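The Small Order of the Spice Table

By Manju Nautiyal

My mother kept her spices in one round steel box, and when something was finished she filled it again from a paper packet. I keep mine in jars, bottles, bags and trays, and for many years I could not find the cumin without moving everything else first. So when our magazine asked me to write on storing dry goods, I went to people who do it better.

The first was Renu Goel, who cooks for a boarding house and buys whole spices twice a year, in March and in October. She owns 13 jars for daily use and refuses to buy another. "If I have a new spice, an old one must go," she told me. The big packets stay in a closed cupboard far from the stove, and only the jars come out to the counter.

Her method of refilling is slow, and I have now copied it at home. She clears a table completely and puts down a cloth, because fine powder goes into the grain of wood and turmeric stays there for months. Then she sets out the bins by color. One color is for jars that are full, one is for jars to be washed, and one is for caps. The caps have their own place for a good reason. A cap that travels alone is always lost under something soft.

Powders she pours first into a wide, shallow tray, never directly from the bag. In a tray you can see lumps, and small stones if you are unlucky, and you can smell the whole quantity at once. Old coriander smells of dust. Old chili smells of almost nothing, but it can still make you cough.

Mamta Tyagi, who runs the small household shop Rawat, disagrees with her about the bins. She prefers clear ones. "You buy colored bins because they are pretty, and then you forget what is inside," she said. Her customers ask mostly for low containers with a hole for the hand, which pull out of a shelf like a drawer. The shop sells a set named Pladholm, and Mamta uses the same set behind her own counter for receipts, string and tea. I asked if she labels them. She does not, and she found the question a little funny.

I tried both ways. In the clear containers I could see how much rice flour I had, and I stopped buying more of it. In the colored ones I found things faster when I was in a hurry, but only after I had lived with them for some weeks. Now I mix them: clear for powders, colored for jars and small bottles. My cost for all of it was less than what I spent last year on spices I already had.

A few words about cloths. They should be old and washed many times, and dark ones are kinder to look at after turmeric. I fold one under the jars and keep another for wiping the rims. A jar closed over a dusty rim never closes well, and in the monsoon the powder becomes a stone. Renu dries each washed jar upside down overnight, and she will not fill it in the morning if she sees even one drop.

Start with one shelf only. I started with the whole kitchen, and we ate bread for dinner.

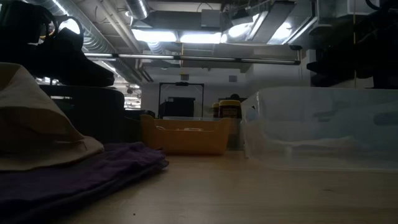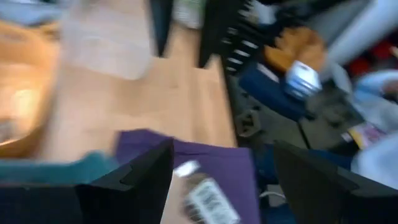
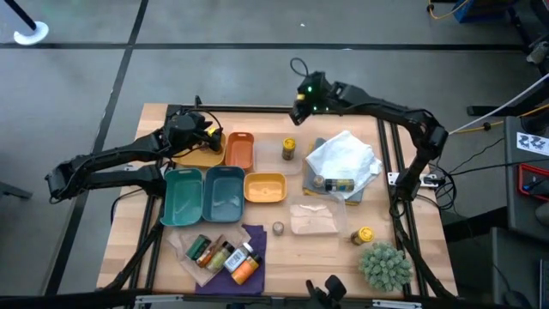
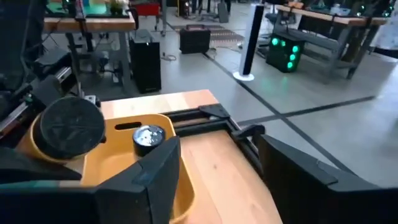 Bins, jars and cloths on a pale wooden table; the shallow yellow tray with a little powder is in the third picture.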